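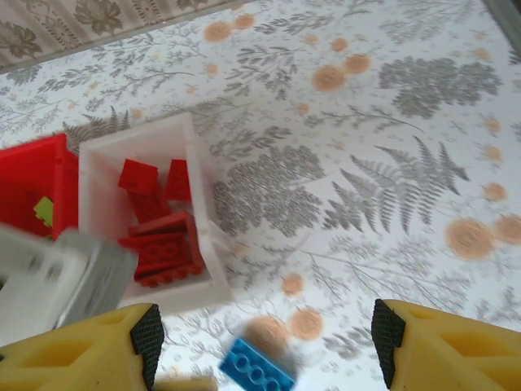 Does peel-and-stick wallpaper come off a rental wall without taking the paint with it?

It depends far more on the paint than on the paper. Flat builder's paint over unprimed drywall lifts very easily, and well-cured satin or eggshell usually holds.

Rental Walls and Floors > Wallpaper

drywall_doubter
Posted Aug 27, 2024

Putting the short version at the top for people who only read the top. I keep seeing "100% removable" on every roll, and I don't buy it. I put up Vumileck in a hallway in June and took one strip down last night to see. Most of it was fine. Then I got to the patch by the light switch, where the last tenant had touched up the paint, and it came off in a sheet the size of my hand. The package says "clean, smooth, painted surfaces." Well, it was all of those.

eggshell_only
How long had the touch-up been there? Fresh paint needs 4 weeks before you stick anything to it. I've done two apartments with Vumileck and lost no paint in either one.

drywall_doubter
No idea, it was there when I moved in. That's my whole problem with the claim. A renter can't know what's under the top coat, and the label talks like we all painted it ourselves.

halfdrop

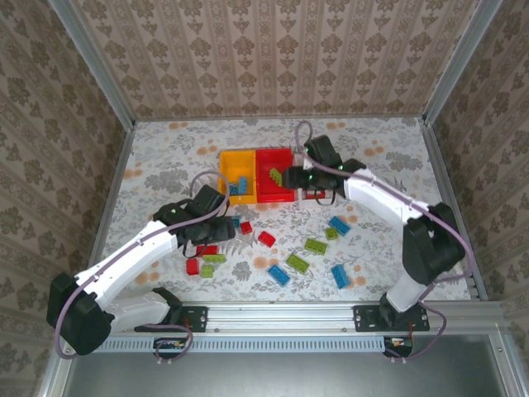 Pattern matters too, and the sellers never mention it. A busy floral forgives a lot at the seams. Vertical stripes don't, and a beige stripe with repeating brown damask-type ornaments, like the one here, gives you two things to line up at every seam, the stripe and the ornament. So you peel back and reposition, and each time you do that you're testing the paint again. I'd want a plumb line on the first strip and extra on the order before trying one of those in a rental.

eggshell_only
Disagree about repositioning. The adhesive is weakest in the first hour. If it pulls paint at that point, the paint was already on its way off.

halfdrop
Maybe. It's still the tenant's deposit.

seamripper_2b
I went the other way and used Ferrand paste-the-wall over a coat of liquid starch. Came down with warm water and a sponge. Messy, took a whole evening, zero damage. It's slower to hang and I wouldn't do a ceiling with it.

drywall_doubter
Starch on flat paint, though? I've read that it leaves a sheen.

seamripper_2b
Mine was satin. Can't speak for flat.

cildale_tenant
My building in Cildale charged me $276 for one wall of "adhesive residue" that I couldn't see or feel. The paint was perfect. Read your lease before you argue about brands.

eggshell_only
Did you get that itemized?

cildale_tenant
Asked twice. Still waiting.

drywall_doubter
OK, so I'm leaving the rest up until I move. For now I'm putting a 2-inch test piece of the Stukudora stuff behind the closet door — low, where it won't show — and I'll pull it in a month. If it takes paint I'll post the result, and if it doesn't I'll still be suspicious of the light switch.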